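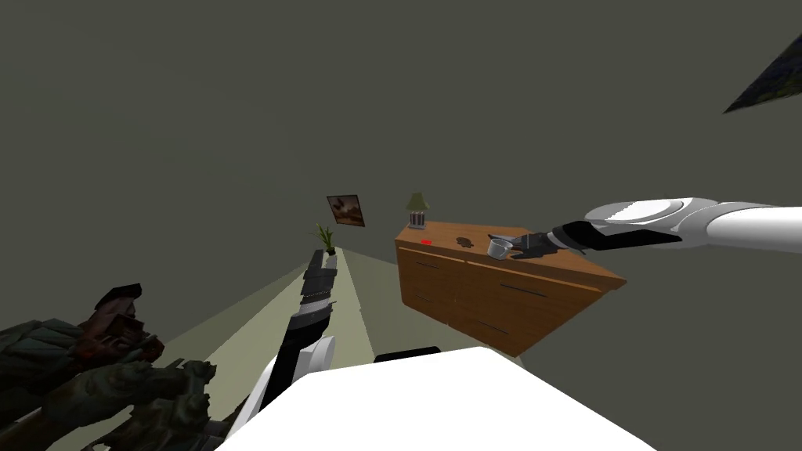

List: sim-practice
Subject: Re: draft 2, clause 4 – human figures in simulated household tasks
Date: 9/7/23

Replying on clause 4 only. The logging clauses look fine to us at Pranville.

The Nurosdale editors wrote:

> Clause 4 currently reads: "Where a human model is present
> within reach of either arm, the episode shall be labelled as
> shared-space." Two sites have asked whether this applies when
> the task doesn't involve the person at all, e.g. picking up a
> cup from a dresser while a figure is on the other side of the
> robot. Covia would prefer to drop the label in those cases.
> Comments please before we freeze the text.

We'd keep the label. The clause is about reach, and reach doesn't depend on which arm has been given the task. On a two-armed robot the idle arm still has a swept volume, and in our runs it is often the one nearer the person. If the label follows the task, that arm drops out of the record.

I checked this against the January set. Of 303 episodes, the ones with a figure present had been tagged by hand, by people reading the clause in different ways. Some tagged on distance from the torso, some on distance from the active gripper. The results can't be compared and we are redoing them.

Suggested wording:

4.1 Reach shall be measured from each arm separately, at full extension, with the base in its starting pose.

4.2 A human model counts as present whatever its posture (standing, leaning, lying) and whatever its clothing.

4.3 The label shall be set by the simulator from the scene file. Hand labels may be kept in a second field but shall not overwrite it.

4.4 If the camera view is rotated from level, the roll angle shall be recorded. Distances shall be taken from the world coordinates and never estimated from the render.

4.4 is new. Tilted views are useful for training and I have no objection to them, but a reviewer working from stills will misjudge clearances on a steep diagonal – ours did.

On the Cárdenas question about small objects left on the work surface: I'd leave that to clause 6. They matter for grasp planning and have no bearing on shared space.

One item still open. "Starting pose" is undefined for mobile bases that drive up to the furniture before the arm moves. We use the pose at first arm motion. If another site does it differently, please post the definition to the list so it can go in the notes.

Pranville simulation group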